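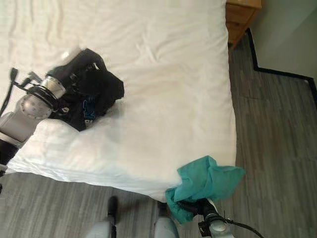 Fig. 1. A dark garment in hand over a white bed.

Sports Media 210, Handout 3: Running a Live Match Chat
Revised 26 Oct 2025

Before you host

Read the last match report, then read the comments under it, which will be ruder and sometimes better informed. Write down 3 questions you expect and draft answers to them. One will be about the goalkeeper. One will be about selling the club.

We use the Laltix chat tool in class. It holds 200 waiting messages and then starts dropping the oldest, so clear the queue every few minutes.
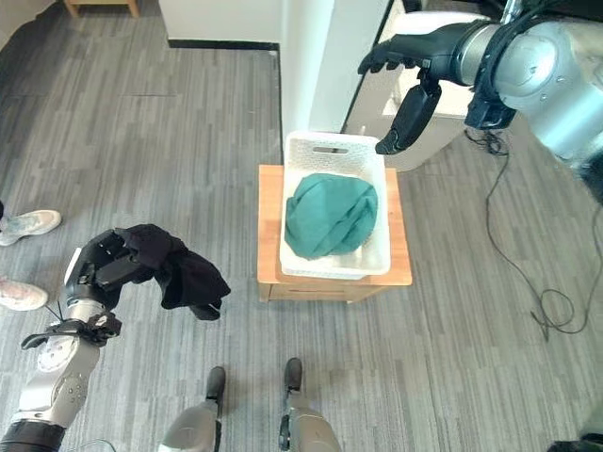

Sorting the queue is most of the job. In the March practice session, the Iveno derby chat drew 823 messages in an hour, and a great many of them were the word "shambles." Publish one shambles. Merge the rest.

Answer a plain question early — lineups, injuries, ticket news — and save the long argument about formations for the middle, when people have settled in with their lunch.

Transfer rumors

Say what you know and how you know it. "I've heard nothing on that" is a full answer. A reader's cousin who saw the striker at an airport is not a source, however many times the cousin is brought up.

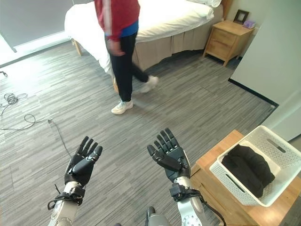

Losing badly makes for a busy chat. Let people be angry about the result, but remove anything about a player's family, and don't argue with the same reader more than twice.

For next week

Host a 30-minute chat on the Bitside v Jin game, in pairs. Hand in the transcript with your deleted messages marked, spelling left as you found it.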